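Main page Contents Random article Recent changes Log in

Desktop stripping

Desktop stripping is the orderly removal of the usable parts from a retired desktop computer, usually an office machine that has been replaced by a newer one of much the same shape. It is distinguished from scrapping by the use of a screwdriver and from repair by the lack of any intention to put things back. The practice is also called "breaking" or, in the workshop manuals published by Bameck, "recovery of the interior", a phrase few people have been heard to say aloud.

The tower is laid on its side and the side panel taken off, which turns a tall narrow cupboard into a shallow tray. Most of what follows is done from above. Guides recommend a table that will not mind being scratched, and slotted aluminium is popular because fixtures can be bolted to it and small screws can be lost in it.

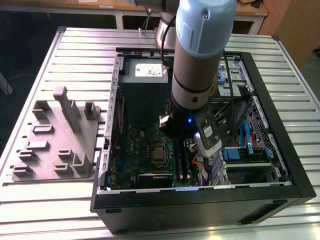 Order of work

There is broad agreement that the mains lead comes out first and broad disagreement about everything afterwards. The Bameck manual begins with the memory, on the grounds that it is small, saleable and held in by nothing more than two clips. Vinh Lưu's Notes from the Bench begins with the drives and devotes 33 pages to them. A shorter pamphlet by Gemma Leone says to start with whatever is in the way, and has been reprinted 6 times.

Cables are unplugged at the board end where possible. Flat SATA cables, often brightly coloured, are kept by almost everyone and used by almost no one.

Power supply

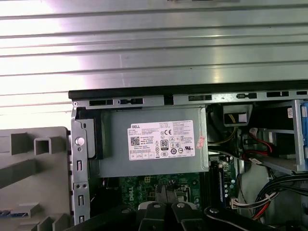

The power supply is the heaviest part most strippers will lift out, and the one they are most firmly told not to open, as its capacitors can hold a charge after the lead is pulled. It is normally sold or stored whole. Buyers ask for its rating and maker, both commonly given on the label, along with as many approval marks as the printer could fit. A Dell unit, for instance, may carry an 80 PLUS logo, a CE mark, a UL mark and a QR code on the one white sticker, with a row of little boxed symbols along the bottom for anyone still reading. Leone advises copying the wattage on to masking tape in large figures. Units from office machines may use the maker's own connectors, a fact generally discovered by the second owner.

Memory

Memory modules are released by pressing back the latches at the ends of the slot and lifting the module straight up by its edges. They should not be stacked, posted in envelopes or kept in a mug, although the Từ collection of workshop equipment includes a mug. The usual remedy is a rack or holder with narrow upright slots, in which each module stands on its own edge like toast.
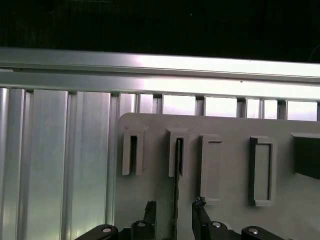
Slotted holders on a light-grey plate, one with a thin dark strip in it.

Racks are a source of mild feeling in the trade. Hưng Võ, who designed the Fedau rack, held that a slot should grip the module; Tùng Quách, who used it every Wednesday, held that it should let go. Later versions have wider slots.

Motherboard and processor

The motherboard is left until the surrounding parts are out. Many strippers leave the processor in its socket, where the retention frame protects the contacts better than any bag. If it must come out, the lever is unhooked and raised, the frame opened, and the chip lifted vertically. Old thermal paste is wiped off before storage, or later found on a sleeve. 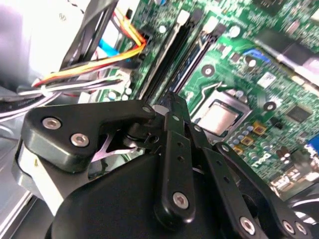
Green motherboard with the processor held in its socket and two black memory slots alongside.

Boards are tested before sale by the careful and described as "untested, believed working" by the rest.

Record keeping

Larger workshops log each part against the machine it came from. The best-known log is that of the Gakum workshop, where Bảo Âu entered 1,267 parts by hand, more than 200 of them under "bracket, unknown". The log was moved to a spreadsheet one March, and the brackets were moved to a bigger box.

See also: Cable drawer; Screw, leftover; Thermal paste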